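Pamville Stake Boards > Gospel Study > Family Papers and Local History

Thread: Great-grandfather's mission journal, publish it whole or cut it?

nahuel_g
30 March 2020
I've been typing up my great-grandfather's mission journal since September and I'm at the point where I have to decide what to do with it. He served in a small branch that later became part of the Valdebenito ward. The journal is one bound volume and a stack of loose sheets, and the typed version runs to 700 pages double spaced. Most of it is ordinary: who they visited, what they ate, how far they walked. But there are 23 entries where he complains about other people by name. One is a branch president, and he is pretty rough on him. There are also some doctrinal ideas he got from a companion that I don't think anybody would teach today.

My aunt wants a family edition, bound, with copies for everyone. She would like the complaints taken out. I lean toward leaving everything in. The branch president has living grandchildren and I know two of them.

Has anybody here done this? What did you leave in?

Nahuel Gaete

milagros_r
Leave it in. I did my grandmother's letters and let my brothers talk me into trimming them, and I have been sorry ever since. The trimmed version is what the cousins quote now. When she sounds sweet and patient on every page, people who knew her say that isn't her.

If you cut, at least put three dots where you cut so the reader knows something is gone.

Orchard_Lane
I disagree. A journal is not a public record. He wrote those entries tired and probably hungry, and he never got the chance to take any of it back. Would you want your worst evening in a hardback on your cousin's shelf? Keep the original safe and let the family edition be shorter. Those are two different jobs.

rmarchetti
I'm with Orchard_Lane on part of this. There's a difference between "Brother So-and-so talks too long" and an accusation. Which kind are the 23?

nahuel_g
Mostly the first kind. Long sermons, somebody not returning a mule, a disagreement over who should have the better room. The branch president entries are more serious. There are 9 of them, all inside one winter. He says the man kept back money that was meant for a widow. There is no follow-up. The entries stop when he gets transferred.

rmarchetti
Then that's a real question. You have one side of a story and no ending. I would look at the branch minutes before printing it. If the minutes say the money was paid out later, you can put that in a footnote and leave the entry as it is.

Remo

celeste.o
Minutes for that branch are not complete. I looked for my own family a few years ago and there's a gap. You might do better with the relief society book, which listed what was given to whom. Ask to see it in person, the index is no help.

On the main question, I would keep the entries and leave out the surname. Use the first letter. It has been done in plenty of old printed journals and nobody minds.

milagros_r
Everybody in the family will know who "President T." was. A first letter hides nothing in a branch that size.

celeste.o
It isn't meant to hide it from the family. It's meant to keep a man's full name from coming up in a search with the word "widow" next to it.

nahuel_g
That hadn't crossed my mind. My aunt's plan is paper only, but my cousin has already asked me for the file, so I expect it will end up online one way or another.

Second question while I have people here. Some of the loose sheets got damp at some point and are stuck together at the corners. I've left those alone so far. How are you storing yours?

violeta_v
Don't pull them apart. Put a stiff board under the stack and keep it flat. Dry room, inside wall, off the floor. I keep ours in the hall closet in a Memau box with a lid. I had them in the laundry room for a year and moved them when I finally thought about what else was in there. 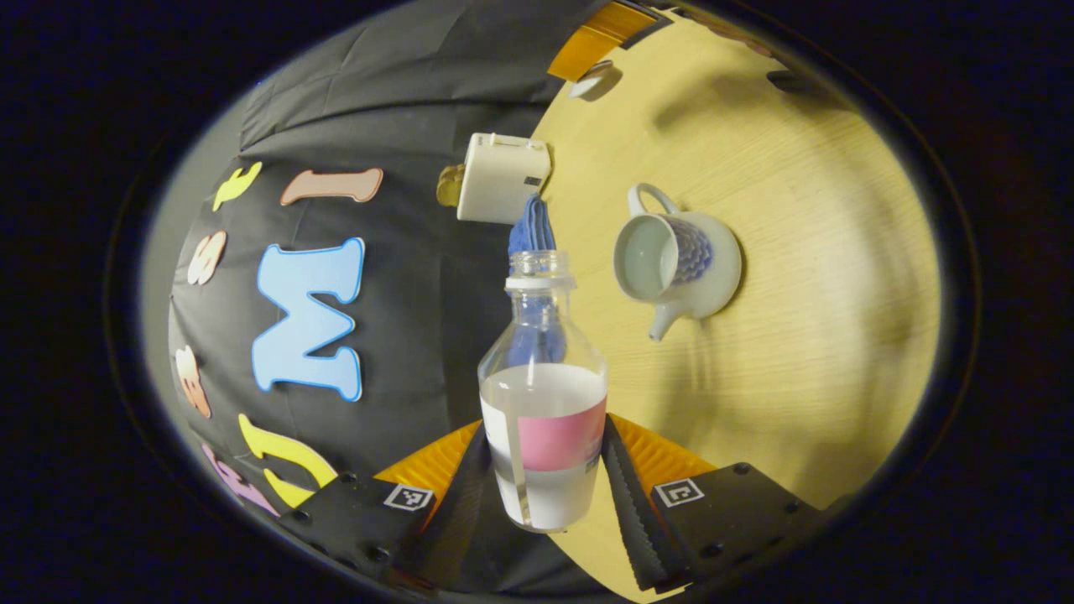

Pink label bottle and blue cloth. No papers near this stuff anymore.

Anything that can leak goes on the other side of the house now. Same for potted plants, which my sister learned about the hard way.

Violeta Villalba

Orchard_Lane
Good advice. I'd add photocopies or scans before you do anything else. Scan the stuck ones as they are, front of the top sheet and back of the bottom one, and note how many edges you can see.

nahuel_g
Thanks both. They're on an inside wall already but sitting on a radiator cover, so I'll move them tonight.

kjt_dad
Coming back to the doctrine part, which got skipped. What are the ideas? If it's the kind of thing a lot of missionaries repeated back then, I'd print it with a short note. If it's just his companion's own notion, the reader can work that out.

nahuel_g
One is a theory about where the lost tribes are. He drew a map. The other is about the length of each day of the creation, with arithmetic. He clearly enjoyed the arithmetic. The companion was an older man who read a lot and got it into his head that he could work out dates from Ezekiel.

kjt_dad
Print the map.

milagros_r
Print the map, yes.

Orchard_Lane
I don't object to the map. I do think you need a sentence at the front saying these are his own opinions and were never taught as doctrine. Some younger relatives will take anything in a bound book from a great-grandfather as settled. I've heard family stories repeated over the pulpit that started as a guess in somebody's letter.

rmarchetti
I wouldn't go as far as "never taught." You don't know what was taught in that branch that year. Say they are his opinions and stop there.

Orchard_Lane
Fair. "His own opinions" is enough.

celeste.o
I'd put the note beside the passage. People don't read introductions. When we did my uncle's history there was a long introduction explaining how he came to get two dates wrong, and I still get phone calls from relatives correcting the dates.

violeta_v
Who is printing it? We used Virnel for ours. The binding held up, but they resized all the pages without asking and the margins came out narrow. Ask for a proof on paper. The one they send by email doesn't show you the gutter.

nahuel_g
No printer picked yet. My aunt knows somebody at Virnel so it may be them. I'll ask for the paper proof.

Can I go back to the grandchildren? Should I talk to them before it's printed, or is that asking permission I don't need?

milagros_r
You don't need permission. Talk to them anyway. You sit in the same meetings.

Orchard_Lane
Talk to them, and be ready for them to say no. If you ask somebody and then do it over their objection, that's worse than never asking. Decide ahead of time what you'll do with a no.

rmarchetti
I see it the other way. He could tell them it's going in and offer them room for a reply. They may have papers of their own. If the grandfather kept a journal too, you might find the rest of the story, and then nobody has to argue about footnotes.

milagros_r
That's a better idea than mine.

celeste.o
Agree with Remo. Only thing is to show them the full text of all 9 entries. A summary from you will sound worse or better than what he wrote, and either way they'll wonder.

Orchard_Lane
I still think the family edition could do without it. But if it's going in, that's the decent way.

nahuel_g
I talked to my aunt last night. She isn't happy about the branch president entries, but she said she'd read them again with the date of each one written out next to it. She had only ever heard them read aloud by her father, who apparently skipped around. She also told me the mule was returned, in the next volume, which I didn't know existed. Her brother has it.

So now there's a second volume. I'm going to read that before I settle anything, and I'll write to the grandchildren after. The map stays.

rmarchetti
If the second volume picks up after the transfer, check whether he ever writes back to anyone in the old branch. Mine kept copies of his letters on the last pages, upside down, starting from the back cover. I had the book for years before I turned it over.

nahuel_g
I'll check the back pages. My uncle is mailing it, insured, and I've asked him to wrap it flat.

milagros_r
Let us know about the widow.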